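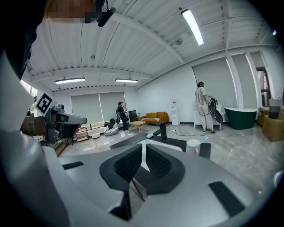 Skorkside Early Years Partnership
Progress report to the Whitcombe Fund: Dido home reading and play bags
Prepared by Isla Lowther, Programme Manager
October

Filed under: Families and Early Learning | Grant reports
3 comments | 12 shares

1. Purpose of this report

This report covers the first two terms of the Dido programme, which lends reading and play bags to families with children aged three to five. It sets out what has been delivered against the plan agreed with the Fund, what has been spent, where we have fallen behind, and what we ask the Fund to consider before the third term begins.

The report should be read alongside the spending return submitted separately by Po-yen Tang.

2. Background

Each Dido bag contains two picture books, a simple game or puzzle, and a card of suggestions for talking and playing together at home. Children choose a bag at nursery and keep it for a week. There is no worksheet to complete and nothing to hand in apart from the bag. Parents who took part in the early discussions were firm on this point, several of them having older children whose schools send home more paper than they can manage.

The plan allowed for 400 families across the nurseries and reception classes in the Skorkside area, with a stock of 200 bags in circulation.

3. Delivery to date

All 200 bags were packed and issued to settings before the start of the first term. Loans began two weeks later than planned at three settings because the membership forms had to be reprinted with a corrected telephone number.

By the end of the second term, 1,157 loans had been recorded. Of these, 1,004 bags came back complete and within the fortnight we allow before a reminder is sent. The remainder were either late, returned with a piece missing, or still out when the figures were drawn up. Most late bags were returned after one reminder. We do not charge for losses and do not propose to start.

Take-up has been uneven. The nurseries with a covered entrance, where staff can lay the bags out at collection time, have lent far more than those where families wait at the gate. Two reception classes hardly used the scheme in the first term. Kiri Cosgrove visited both and agreed with the class teachers that bags would be offered in the morning instead, when parents come into the cloakroom. Lending in both classes has since improved, though it remains below the level we had hoped for.

4. What families have told us

Short conversations were held with parents and carers at the end of each term. These were informal and the findings should be treated with some care, as the parents most willing to stop and talk are likely to be those who already enjoy the scheme.

The most common remark was that the child had wanted the same book every night of the week. A number of parents said they had been glad to give the bag back for this reason, and had then been asked to borrow it again. One grandmother told us that she had read a story about a lost mitten eleven times in five days and could now do it with her eyes closed — her grandson had tested her.

Fathers and grandparents were mentioned more often than we expected. In several homes the bag has become the job of whoever is in at bedtime while the other parent is on a late shift. Parents with a new baby reported that the game was useful during feeds, provided it had no small parts.

There were criticisms. The suggestion cards were thought to be too wordy, and some parents felt they were being told how to talk to their own children. The puzzle with the farm gate was described as too hard for a three-year-old and dull for a five-year-old. Two families asked for books in languages other than English, and we were not able to provide them this term.

5. Changes made

The suggestion card has been rewritten by Lorraine Ruawai and now carries four short lines in place of a full page. The farm gate puzzle has been withdrawn and replaced by a picture-matching game. Each bag now has a contents label sewn inside the flap, so that a parent can check it at the kitchen table on the night before it is due back.

We have also stopped asking children to draw a picture for the bag's scrapbook. It was meant to be optional, but some children became upset when they had nothing to put in it, and some parents had been finishing the drawings themselves late in the evening. The scrapbooks remain available at the settings for any child who wishes to use them.

6. The Plollik sessions

The plan included a monthly drop-in session, known locally as Plollik after the puppet who appears in it, at which parents and children try out the games together. Sessions have run in every month except one, when the session leader was unwell and cover could not be found.

Attendance has been lower than planned. The original start time of 9.30 suited parents who had just dropped off an older child, but not those with a child at afternoon nursery. From next term, sessions will alternate between 9.30 and 1.15. Tadhg Scanlon will lead the afternoon sessions and has already met the staff at the two nearest nurseries.

The puppet itself has been a success with the younger children and a worry to a few of them. It now stays in its basket until the second half of the session, and parents are told in advance.

7. Spending

Spending is within budget. The cost of replacement books was higher than forecast, as the board books have worn at the spine more quickly than the supplier led us to expect. This has been met from an underspend on printing. No further change to the budget lines is needed this year.

8. Risks

The main risk is staff time in the settings. Checking and repacking a bag takes a few minutes, and in a busy room those minutes fall to the same person each week. One nursery has asked to drop to fortnightly lending for this reason, and we have agreed.

A smaller risk concerns the summer break. Bags borrowed in the last week of term may not be seen again until the autumn. We propose to allow this openly — a bag that spends the holidays in a child's bedroom is being used for its purpose — and to hold back enough stock to restart lending in the first week.

9. Requests to the Fund

We ask the Fund to:

- note the progress made and the changes described in section 5;
- agree that bags may be lent over the summer break;
- allow part of the printing underspend to be used for dual-language books, with a list of titles to be sent for approval.

The next report will follow at the end of the third term and will include lending figures for each setting. Questions on this report should be sent to Isla Lowther, and questions on the spending return to Po-yen Tang.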